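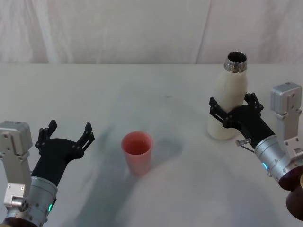
What does a decoupling capacitor do?

It sits right beside a chip's power pins and hands over a quick gulp of current whenever the chip wants one, so the supply voltage at that chip stays steady.

Week notes: decoupling and bulk capacitors

Last time we finished off voltage regulators, and a few of you asked why the regulator output looked lovely and flat at the regulator but was covered in fuzz over at the logic chips. Good question, and it's what we're doing now. Bring your breadboards to the lab, the ones with the counter circuit still on them. Please don't pull it apart!

Start with the wire. We draw a supply line on a schematic as if it had the same voltage all the way along, and I do it too, every week, on the whiteboard. A real wire has a bit of resistance and a bit of inductance. The resistance is usually small enough to ignore on a board this size. The inductance is the nuisance. When current through it changes quickly, you get a voltage across it:

V = L x (change in current / change in time)

Now put a digital chip on the end. Each time its outputs switch, it grabs a little spike of current that's over in a few nanoseconds. Say the spike is 200 mA, it rises in 2 ns, and the track has 31 nH of inductance. Work it through and you get 3.1 V. On a 5 V supply! The chip won't really see that whole drop (its own internal capacitance helps, and the current can't rise that fast through the track anyway), but you can see which way things are heading.

The fix is to store some charge locally. A 100 nF ceramic capacitor from the supply pin to ground, with the shortest leads you can manage, supplies the spike. The track then has all the time in the world to top it up again.

How close is close? On a breadboard I push the capacitor across the chip so that both legs land as near to the power pins as they'll go. On a printed board, go capacitor first, then pin, with a via to the ground plane right at the capacitor. I once had a Callo timer board on my bench that reset itself every time a relay dropped out, and I spent most of an afternoon blaming the code. The capacitor was there all right — on the far side of the connector, doing next to nothing.

Bulk capacitors are the bigger, slower cousins. One electrolytic where power comes onto the board looks after the longer dips, such as a motor starting or a row of LEDs coming on. We use the 400 µF ones from the Harkis drawer. Check the stripe before you switch on, as it marks the negative leg.

A trap with ceramics: the value printed in the catalogue is measured with no DC voltage across it. Some types lose a good chunk of their capacitance as you get near their rated voltage, so look for the DC bias curve in the data sheet.

For the lab

Run the counter with no decoupling at all and put the scope on the supply pin of the last chip. Use the short spring ground on the probe, as the long clip lead picks up its own rubbish. Sketch what you see, then add one ceramic at a time and sketch again. Label your axes, please.

Reading is the power supply chapter in the Faveston course book, skipping the section on ferrite beads. We'll get to those with filters.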